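El lote de calzado en simulación ya tiene 200 episodios, de los que 97 pasan el filtro. El resto se descarta casi siempre por un agarre descentrado.
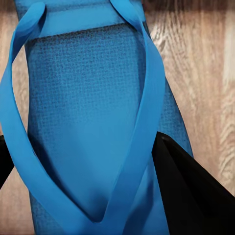

Por Albane Hoarau | Cuaderno de Moura | junio

La chancla azul es el objeto más incómodo del lote. Las tiras sobresalen de la suela y quedan cerca de los dedos negros de la pinza. En Moura guardo pose, apertura y etiqueta de contacto por paso. Faltan 11 variantes de textura para la superficie de madera.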